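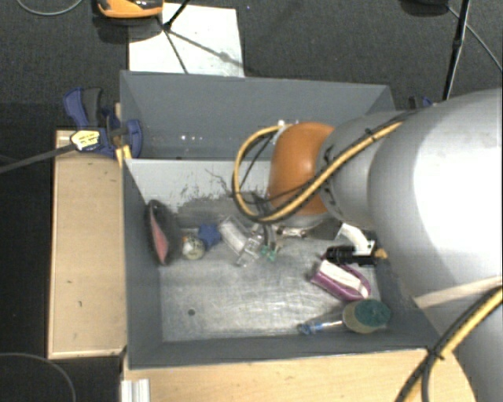

Wercombe Allotment Association
Minutes of the August meeting, Wednesday, 7:00 p.m., back room of the Derby

In the chair: Annatjie Engelbrecht
Minutes: Johannes Baloyi

1. Last month's minutes
Approved with one change. The July minutes said the hedge on the Kazemi side "has been cut." Members who walk past it pointed out that only the front has been cut. Now reads "has been partly cut."

2. Water
The quote from Dalter for replacing the standpipes and the main run came in at $2,622. Annatjie read it out. It does not say how deep the new pipe would be laid, or who fills in the trench. Dalter told her by phone that this was "all included." The meeting did not think much of that and wants it in writing.

Johannes asked what we would get for the money that we don't get now. Annatjie said better pressure at the top plots. He asked if anyone had measured the pressure. No one had. There was a long talk about whether the trouble up there is the pipe or the tap at plot 40, which has dripped since spring and was supposed to have a new washer.

Agreed: fix the tap first, then look again. No money to be spent on pipe before the next meeting.
Action: Johannes to buy washer.

3. Compost delivery
The supplier says its new mix will "transform tired soil in one season." The meeting has heard this before, from the last supplier, and the beds along the lane are much as they were. A member offered to try it on half a bed and leave the other half alone. This was thought fair, provided the same person waters both halves.
Action: Annatjie to ask for one load at the trial price, if there really is a trial price.

4. Waiting list
The list has been long for years, but it still includes people who have moved away. Annatjie will write to everyone on it and take off those who don't reply by the end of the month. Johannes wanted it noted that the same thing was agreed last year – the letters were written but not mailed.

5. Slugs
Copper tape was discussed again. Two members swear by it. Neither has tried going without. No decision.

6. Other business
The gate code will change on the first of the month. Please don't write it on the gate.
The request for a shared mower was put off until someone says where it would be kept.

Meeting closed 8:40 p.m. Next meeting same place, second week of the month, if the room is free.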